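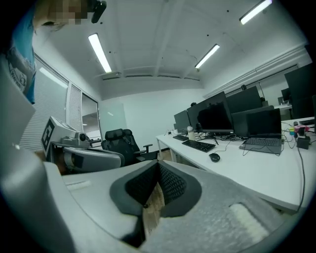
Speaker notes, Flivetti office seminar, 14 March 2018

Opening. Wait for the coffee line to thin out. Then say it plainly: I work for a firm whose plan is to teach machines office chores, and my own desk is a mess. Let them look at their neighbors.

The pitch we got from Pistar was 65 slides long. The word "people" came up on the last one, next to the parking directions.

What we thought would change: fewer chores.
What did change: everyone got opinions about chores. Ask who in the room has ever discussed how to pick up a mouse. At our place that can eat a lunch break.
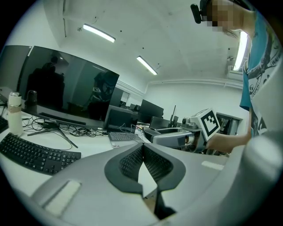 So the first new job automation gave us was showing our work. You do the small thing by hand, with a gripper in place of your fingers, and then you do it again. Our target for September was 900 repeats. We logged 547. Management called this a learning curve. My wrists had another name for it.

Pause here. If they laugh, skip the Salminen story. If they don't, tell the short version (the form for reporting a repetitive task, which had to be filled in every day, by hand, twice).
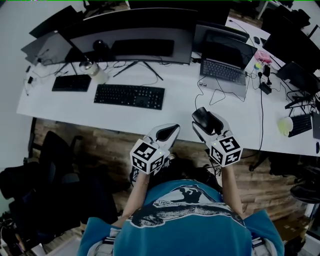 The serious bit, so slow down. People who are good at their jobs stop seeing what they do. Ask them to do it for a machine and they get clumsy and a little embarrassed, and then they get proud. I had 16 coworkers try it. Most of them asked whether their way was the right way. I had no idea. I said yes to all of them.

Pay came up too. Teaching a task is work and it belongs in the job description. At Evska it got added to "other duties," along with watering the plants. Don't get drawn into the plants.

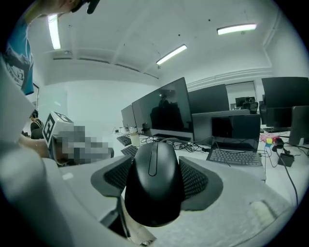
Questions I will get

Will it take my job? Say what I know: it can't find a clean mug either. Then give the real answer, that parts of jobs go first, and you should ask early who picks the parts.

How long until it works? Drink water. Refer them to Pistar.

Can we try it? Yes, after the break, one at a time. Sign-up sheet is by the door and the pen is on a string.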